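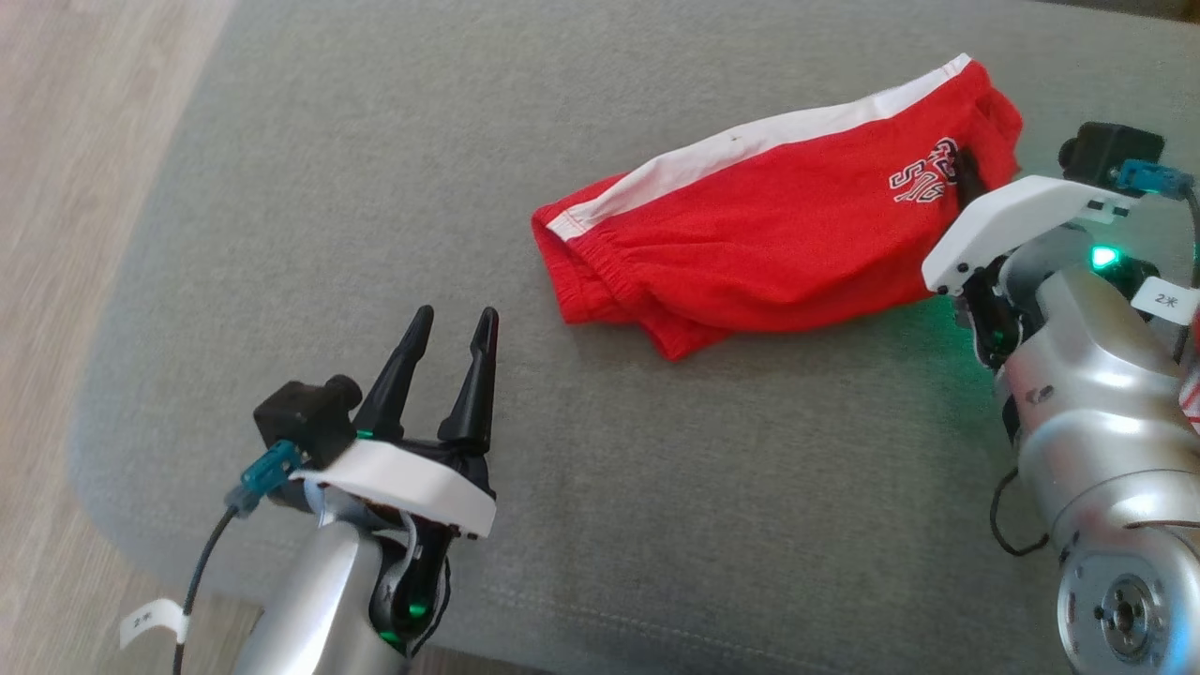

2 min read

Re: Team kit washing, Preriveck league

Monday's message said:

> Do we wash at 30 or 40 this season? The white trim on ours went pink in July.

We wash at 30, inside out, with no softener. Softener builds up in the fabric and it stops drying well. Hviid charges 8 a piece to replace a shirt, so we also skip the dryer – the heat cracks the numbers. 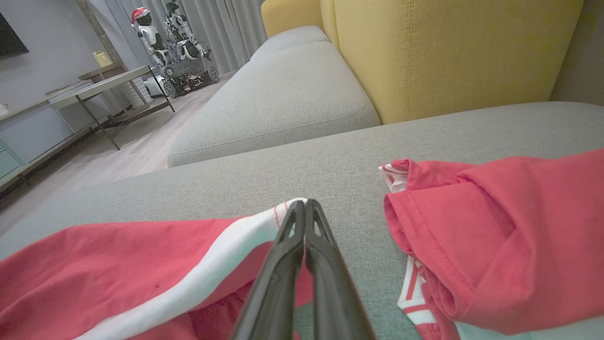
Red with white trim

Wash reds alone the first three times. After that we mix them with dark socks only. 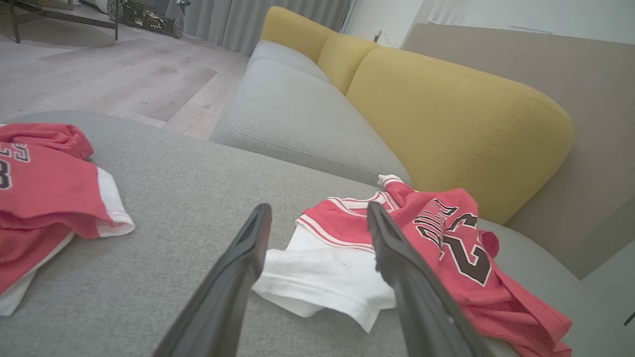
Red jersey and white T-shirt

Werkmont still has 23 spare shirts if your club is short. Write to me before the next order goes in.

Troels Eyvindsson

Contact the list owner | © Preriveck league list | Back to top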